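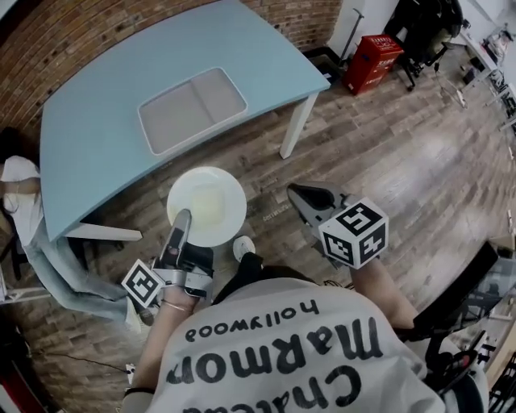 A souvenir T-shirt is a short-sleeved cotton shirt bearing the name of a place, sold to people who have been there and, in greater numbers, to people who have not. It is among the most common objects taken home by travelers, having overtaken the decorative spoon once it was noticed that a spoon cannot be worn to the gym.

Origins

Printed shirts were sold at resorts and summer camps well before screen printing became cheap, but early examples were mostly meant for staff. The town of Sotstead claims to have sold the first one to a paying visitor. The neighboring town of Clelgate makes the same claim and has a plaque. Neither has produced the shirt.

Lettering

The place name is usually set in large letters across the chest, with the wider region in smaller type for anyone who needs help. Hotels, bars and diners tend to prefer plain black on white, which suggests old money and costs less to print. Beach towns favor a sunset, including those that face east.

The Clurnetti shirt

The best known case of a shirt outliving its subject is that of Clurnetti, a lakeside hotel with 19 rooms. It ordered 100 shirts for its opening in May and sold nearly all of them by the end of the summer. The hotel closed after 2 seasons. The shirts were copied by the clothing maker Addo, which has kept them in print ever since and has at times been asked for room rates.

Study and collecting

Ghizlane Saber, whose collection runs to 1,000 shirts, sorts them into "been", "meant to go" and "gift". The last group is the largest. Saber has argued that a shirt gains value when its print cracks – a view popular with sellers of cracked shirts.

Care

Most labels advise washing inside out in cold water. Most owners do not read the label.

See also: Snow globe; Bumper sticker; Hotel towel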